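Call for Participants: Household Food Storage and Waste Diary Study

Trerkis Consumer Research, Carnegie office
Posted 4 Mar 2024
Study reference: 943

Trerkis is recruiting adults to keep a written record of how cooked food is stored, eaten and thrown away at home. The study compares storage times reported from memory with storage times recorded daily. It covers leftovers, opened packages and prepared meals. Drinks, pet food and infant formula are excluded.

Participation lasts 12 weeks. Each participant weighs discarded food on a kitchen scale supplied by the study and enters the weight, the type of food and the date of cooking in the Alent diary, on paper or online. A short closing interview is held by phone. Containers already in use in the household are acceptable – no new ones need to be bought. Lids and boxes should be labeled with the date of cooking, using the removable labels in the starter pack.
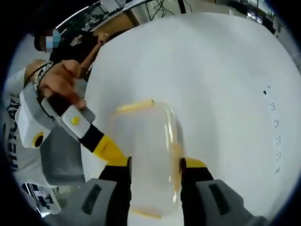 Do I have to record food that gets eaten?
Only the date it was finished is needed. Weights are recorded for discarded food and for nothing else.

Eligibility
Applicants must be 18 or older, cook at home at least four times a week, and have a working refrigerator and freezer. One person per household may enroll. Households with up to six members are accepted. People employed in food retail or food packaging are not eligible, nor are those who took part in the Burketti pilot in November.

There are 159 places. Applications are reviewed in order of receipt, with places held for single-person households until that group is full.

Payment
Participants who submit a complete diary and finish the interview receive $800, paid by bank transfer in two equal parts: one at the midpoint and one after the interview. Up to three missed days are allowed in each half. The scale may be kept.

Data handling
Diary entries are stored under a participant number. Names and bank details are held separately and deleted once the final payment has cleared. Participants may withdraw at any time without giving a reason – payments already made are not reclaimed.

How to apply
Request the screening form from Rakiya Nwankwo, Participant Recruitment, at the Carnegie office. State your household size and whether you prefer the paper or online diary. Questions on the weighing procedure go to Brijesh Sandhu, Study Methods. Applicants will be told the outcome in writing after screening. Starter packs are mailed once the signed consent form has been received.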